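**Toy oven, grey plastic: keep or sell?**

**vetwood_53**
We're clearing the playroom and I can't decide about the toy oven. It's the grey one with the red strip across the front and a lot of black knobs on top. My youngest is six and only plays with it when her cousin comes over. Is it worth selling, or do they go for nothing?

**gianni_fiore**
I sold a similar one in April for 30 pounds, but it was boxed. Without the box I'd expect half that. Do you still have the pretend food?

**vetwood_53**
No box. Most of the food has gone – I found one plastic carrot behind the radiator.

It's been on the round white table for now so I can give it a proper going over. 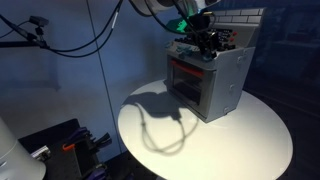
The knobs are the worst part for cleaning. Crumbs and felt-tip get in between them and a cloth won't reach. I don't want to soak it in case there's a battery compartment I've missed.

**Dalibor M**
Don't soak it. Old toothbrush, a drop of washing-up liquid, then a damp cloth. Cotton buds for the gaps.

**shokri222**
I'd use a baby wipe and be done. It's a toy.

**Dalibor M**
Wipes leave a film on grey plastic and it picks up dust within a week. If she's selling it, buyers will notice.

**shokri222**
Never had a complaint, and I've sold plenty.

**gianni_fiore**
I'd keep it if the cousin still visits. You'll get very little for it and they take up less room than you think.

**vetwood_53**
Toothbrush it is. I'll ask her tonight whether she wants it kept.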